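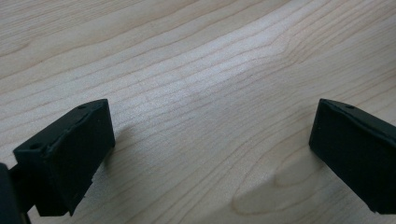

3.2 Estimating finger opening from the wrist view

The policy described in Section 4 takes the opening width of the gripper as one of its inputs. On the robot this value comes from the motor encoder. On the hand-held tool there is no motor and no encoder, so the width has to be recovered from the video. Earlier versions of our tool carried printed markers on the fingers for this purpose, but the markers wore off with use and had to be replaced between sessions. We therefore estimate the width directly from the appearance of the fingers. Figure 2 gives a view at wide opening over a bare tabletop. The matte black fingers stand out clearly from the pale wood, and the small round holes in their upper surfaces serve as fixed points that can be located without added markers. The two fingers do not appear at the same height or the same size in the view, so a method that assumes left-right symmetry about the image center would give a biased result. We fit each finger on its own and combine the two fits only in the last step.

Figure 2. Wrist view of the hand-held gripper, fully open over a wood-grain tabletop. Both fingers are visible, with no object between them.

3.2.1 Finger model

Each finger is treated as a rigid block that moves along a single path in the image as the trigger is pulled. The path is learned once per tool during calibration. The operator closes and opens the gripper slowly against a set of gauge blocks of known width, and the outline of each finger is traced by a small segmentation network. We then fit a smooth curve that maps the location of the inner face to the opening width. The curve is stored with the tool. It does not need to be learned again unless the camera mount is loosened or a finger is replaced.

The segmentation network was trained on 2,000 hand-labeled images drawn from the recordings made at the Prindska and Cadwaladr sites. Labels cover the visible part of each finger only. We did not ask the labelers to guess the outline of a finger where it leaves the image, and the loss is masked along the image border for the same reason. This matters most at large openings, when a finger can be partly out of view. An early model trained on completed outlines placed the right finger too far inward in such images and reported a width that was too small.

3.2.2 Effect of the work surface

The background behind the fingers changes from task to task, and we found that it has a larger effect on the estimate than the lighting does. Three kinds of surface were compared: plain matte board, brushed metal, and wood with a visible grain. Plain board gave the lowest error. Brushed metal gave the highest, mainly through reflections of the fingers that the network took for the fingers themselves.

Wood falls between the two. Its grain produces long thin lines that may run close to parallel with a finger edge, and an edge detector based on local contrast alone will sometimes lock onto them. The looping grain close to the right finger in Figure 2 is a case of this type. A second source of error is the cast shadow next to a finger. Where the shadow is soft and gray, the boundary between finger and shadow remains usable, but the boundary between shadow and wood can pull the fitted face inward. Bright sheen on the surface had little effect, as it raises the contrast with the black fingers.

To reduce these errors we added a texture augmentation step. Finger pixels are kept as recorded, and the pixels behind them are replaced with patches from a separate set of more than 1,000 surface photographs, each rotated by a random angle. A soft dark region is then drawn beside each finger at a random offset. With this step the error on wood fell to nearly the level of plain board. The error on brushed metal improved less, and we excluded metal surfaces from the demonstrations used in Section 5.

3.2.3 Filtering over time

The raw estimate is computed for each image separately and contains occasional outliers, most of them at moments of fast hand motion. We apply a median filter with a window of 7 images, followed by a limit on the rate of change that matches the fastest closing speed measured on the tool. A longer window was tried and rejected. It delayed the apparent moment of contact, and policies trained on the delayed signal closed the robot gripper late when picking up thin objects.

If only one finger can be fitted, the width is computed from that finger alone using its own curve. If neither can be fitted, the last valid value is held, and the demonstration is dropped when the gap lasts longer than the filter window.

3.2.4 Zero and full-scale checks

Each recording session starts with the gripper fully open over an empty part of the table, and then fully closed. The two resulting values are compared with the stored curve. A session passes if both agree with the curve to within the tolerance of the gauge blocks. Of the tools built for this study, 8 were kept in service. One further unit, built with the earlier Hamerura bracket, failed the full-open check repeatedly. The bracket allowed the camera to tilt slightly under its own weight, and the unit was withdrawn. All data reported in Section 5 were recorded with the revised bracket.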